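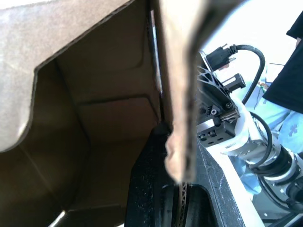
Susten de dois braços, com um dedo da garra encostado a uma caixa de cartão canelado.

Susten — posto de dois braços para caixas de cartão
Referência 321
Fabricante: Fancombe
Aluguer mensal: 2.177 €, IVA não incluído
Disponível a partir de março

Descrição do produto

O Susten é um posto de trabalho com dois braços robóticos para mesa. A Fancombe desenvolveu-o para uma tarefa que existe em quase todos os armazéns e em muitas casas: abrir uma caixa de cartão, afastar as abas, tirar as divisórias e deixar a caixa pronta para a reciclagem. Os clientes perguntam-nos muitas vezes se uma máquina já consegue fazer isto sozinha. A nossa resposta é: uma parte sim, com paciência, e uma parte ainda não. Nesta página queremos explicar bem onde está a fronteira, para que a pessoa que aluga o posto saiba o que recebe.

O cartão é um material difícil para um robô. Tem rigidez numa direção e dobra na outra, muda com a humidade do armazém, e uma caixa que já viajou não tem os vincos no mesmo lugar que uma caixa nova. Quando o operador puxa uma aba, sente logo nos dedos se ela vai dobrar ou rasgar. O Susten mede a força na garra, mas mede-a com menos finura que uma mão, e por isso o papel exterior pode ficar raspado ou enrugado no lugar onde a garra trabalha. Se as suas caixas vão para reciclagem, isto não tem importância. Se quer usá-las outra vez, leia por favor a secção sobre limites antes de encomendar. 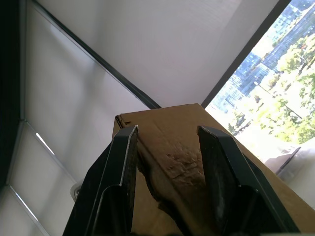

O que o posto faz hoje

Abre as abas superiores de caixas sem fita, ou com a fita já cortada.
Segura uma parede da caixa com um braço enquanto o outro empurra a aba para fora.
Retira divisórias interiores que não estão coladas.
Repete a tentativa quando perde a aba, até um máximo que o cliente define no painel.
Pára e chama o operador quando a força passa do valor permitido.

Na nossa oficina em Ritimness fizemos um ensaio com 200 caixas usadas, de origem misturada. As caixas novas e as de parede simples foram as mais fáceis. Com caixas velhas de parede dupla o posto foi lento, e o operador precisou de intervir várias vezes. Não publicamos um tempo médio por caixa, porque ele depende demasiado do cartão de cada cliente. Preferimos fazer uma prova com as suas próprias caixas, e esta prova está incluída no primeiro mês de aluguer.

Os dois braços são necessários. Com um braço só, a caixa foge sobre a mesa logo que a garra empurra, e seria preciso um batente ou uma ventosa por baixo. Com dois, um braço faz o papel da mão esquerda. O problema passa a ser outro: as abas levantadas ficam muito perto das garras e tapam a vista da câmara montada no punho. O software tenta então recordar onde estava a margem do cartão antes de ela ficar escondida. Isto funciona bem para uma aba — com duas abas sobrepostas funciona pior, e estamos ainda a trabalhar nesta parte.

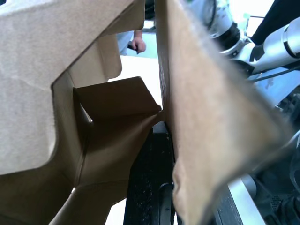 Đặng: Temos o posto há alguns meses e confirmo o que está escrito sobre as abas sobrepostas. No nosso caso ajudou pôr as caixas na mesa sempre com a aba comprida virada para o mesmo lado. Para caixas de fruta com muitas divisórias voltámos ao trabalho manual, é mais rápido. De noite, com caixas todas iguais, deixamos a máquina trabalhar e de manhã alguém trata das que ela pôs de lado.

Resposta da Fancombe: Agradecemos o comentário. A orientação da aba comprida passou a fazer parte do manual de instalação, no capítulo da mesa.

Garras e dedos

O posto é fornecido com garras de dois dedos paralelos, em preto mate. As pontas fecham quase até se tocarem, o que permite apanhar a margem de uma só folha de cartão. Com o uso aparecem riscos nos dedos; são superficiais e não mudam a força de aperto. Recomendamos a troca dos dedos depois de 2.000 horas de serviço, ou mais cedo se a garra deixar escapar folhas finas. A troca faz-se na mesa, com o posto desligado, e não é necessário recalibrar o braço inteiro.

Deixe o cabo de cada braço com folga suficiente para a rotação completa do punho. Um cabo demasiado esticado é a causa mais frequente das chamadas para a nossa assistência. Um cabo demasiado comprido também incomoda, porque entra na zona de trabalho e o braço pode arrastá-lo com a caixa.
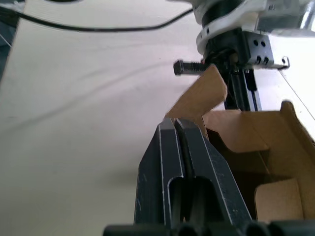 Limites

O Susten não corta fita adesiva. Existe um pedido de muitos clientes para isto, mas uma lâmina num braço que trabalha perto de pessoas exige outra proteção à volta da mesa, e o preço seria diferente.

Não espalma a caixa de forma fiável. Consegue abrir o fundo de algumas caixas, mas a última dobra fica normalmente para uma pessoa.

Não serve, por enquanto, para uso doméstico. Em casa as caixas são todas diferentes, chegam poucas por semana, e uma pessoa com uma tesoura termina antes de o posto arrancar. Seguimos este tema com interesse e vamos informar aqui quando houver mudança.

O que está incluído

Dois braços com garras e câmaras de punho
Mesa com cobertura clara
Painel do operador em português e inglês
Um par de dedos de reserva para cada garra
Instalação e meio dia de formação no local
Prova com caixas do cliente durante o primeiro mês

Transporte a partir de Ritimness. Para entregas fora do continente, peça orçamento antes de encomendar. O aluguer pode ser terminado no fim de cada mês, por escrito, e a recolha do posto está incluída no preço.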